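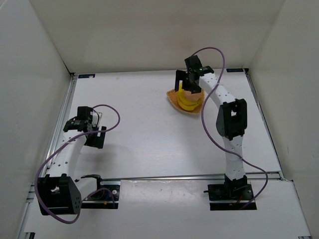 How many examples does the system need before it can do a task by itself?

It depends on the task, and for our fruit tasks we are planning on 1,000 good ones each.

The Cumine project has been gathering examples since February. A person guides the two arms through a job from start to finish, and the joint positions and camera views are saved together as one episode. The learning system is then trained on the episodes. The fruit set covers lifting bananas off a woven plate, putting them back, and passing them from one arm to the other. With 3 tasks, the full set comes to 3,000 episodes. As of November 17, 2022, we have 2,000 that passed review.

Review takes longer than most people expect. Kanchan Saxena watches every episode before it goes into the set and marks it keep, trim or drop. Most of the dropped ones are slow starts, where the operator sat still for several seconds working out the approach. The system copies that too. An early version trained at Stosham would hover over the fruit and wait, and it took us a while to trace this back to the recordings.

Failed grasps are a separate matter. If the operator misses, notices and tries again, we keep the episode. Those recoveries are useful, and we would like more of them. If the fruit ends up off the table, we drop it.

Some changes for operators, starting with the next round:

Move the plate between episodes. A hand's width is enough, and turn it a little as well. Too many of the current episodes have it in nearly the same spot.

Use both arms for the pick. The right arm is doing most of the work in the lifting task and we need the left arm to catch up.

Check that the cables hang clear of the jaws before you press record.

Write a short note if anything odd happens. "Slipped at the stem" is plenty.

The Parisi team will begin recording the same tasks on their own cell once their mounts are in. Their episodes will be kept in a separate folder until we have compared the two sets - lighting is the main worry. The training runs will stay at Cleltstead for now. Operators who want more sessions should write to Kanchan with the hours they have free.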